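Search this site Go
We use cookies to make the site work better. OK Learn more

What Is Small Claims Court?

Say you lend your bike to a kid down the street. It comes back with a bent wheel. Fixing it costs money. Who pays?

Most times people talk it out. Sometimes they can't. Grown-ups who can't agree about money may go to small claims court. It's a real court, with a real judge - just for smaller problems.

Small how? Every state picks its own top number. Ask for more than that and you have to go to a bigger court, with more rules and a lot more paper.

Words to know

Plaintiff - the person who says "you owe me."
Defendant - the person who is told they owe.
Claim - what the plaintiff is asking for, written on a form.
Evidence - things that help show what happened. Receipts, letters, photos.

How it goes

Let's use a made-up town, Jimska. The Cavora bike shop fixed a delivery bike for the Trustovov bakery. The bill was $218. The bakery says the brakes still squeak and it wont pay. The shop says the brakes were fine when the bike left.

First the shop fills out a form and pays a fee to file it. Then the bakery gets a copy. This part is called being served (no food, sorry). Everybody has to know about the case before the judge hears it. That's only fair!
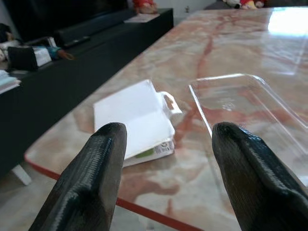 Issue 222

Then comes the hearing. No jury. Lots of people come without a lawyer, and in some states lawyers mostly aren't allowed. The shop talks first, then the bakery. The judge asks questions. Both sides show their evidence. No interrupting - even if the other side is wrong wrong wrong.

Then the judge decides. Maybe right away, maybe by mail later. The decison is called a judgment. The judge could say pay all $218, or part of it, or nothing.

Can kids go?

Usually not alone. If you're under 18, a parent or another adult mostly has to file for you. But you might be asked to tell what you saw. Tell the truth, and if you don't know, say "I don't know."

Try it: pick an old argument at home. Write down 4 pieces of evidence for YOUR side. Now do the other side. Harder, right?

Next issue: what is a contract?

© 2021 Sinaga Kids' Law Pages | Contact us | Back to top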